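News > Tabletop > Role-Playing Games

Luston setting book moves to the Balaskas rules, crowdfunding planned for March

By the news desk, 2021-12-03
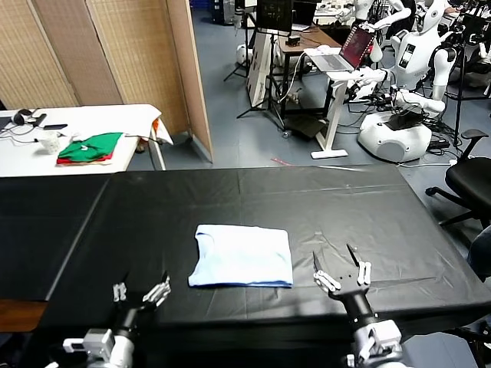
What is announced

The fantasy setting Luston will get a new edition next year, and this time it will not use its own rules. The small publisher Verstead confirmed on its mailing list that the new book is written for the Balaskas system, which many groups already know from other games. The author of the setting, Hrvoje Milošević, stays as the main writer.

Readers who played the first edition will remember that the world was praised more than the rules. Luston is a river country where the cities rent their bridges to each other, and the player characters are usually toll agents, smugglers or pilots. The original dice system asked for a lot of table checking during combat, and several groups (mine also) replaced it after a few sessions.

"I liked my old rules, but I was almost the only person who liked them," Milošević wrote in the message to subscribers. "With Balaskas I can spend the pages on the towns and the people."

The book

According to the same message, the manuscript has now 266 pages before layout. The first edition had 147. Most of the new text describes the northern bank of the river, which was only a name on the map before. There will be also a chapter of ready characters and two complete adventures. One of them, "The Winter Toll", was printed in short form in the Mernlow fanzine and is now extended.

Magic is the part with the most changes. In the old edition every spell had to be paid with an object of value, and the players had to keep a list of what they carried. In the new one the caster makes a debt with a river spirit, and the game master decides when the spirit comes to collect. Milošević says this was already how his home group played it.

Conversion notes for old characters will be a free download. Verstead did not say if they will be ready on the same day as the book.

Crowdfunding

The campaign should open in March. Verstead has not published the prices yet, but there will be a PDF level and a hardcover level, and owners of the first edition will get a discount code by email. The publisher wants to have the full text edited before the start, so the money goes only to art, maps and printing. A cloth map of the river is being considered as an extra, if a printer with an acceptable price is found.

A preview with the character creation rules will be sent to the mailing list before the campaign. Subscribers can also apply for the second round of playtesting, where the publisher is looking mostly for groups that never played in Luston before. Applications are made by replying to the newsletter, with the size of the group and the games it usually plays.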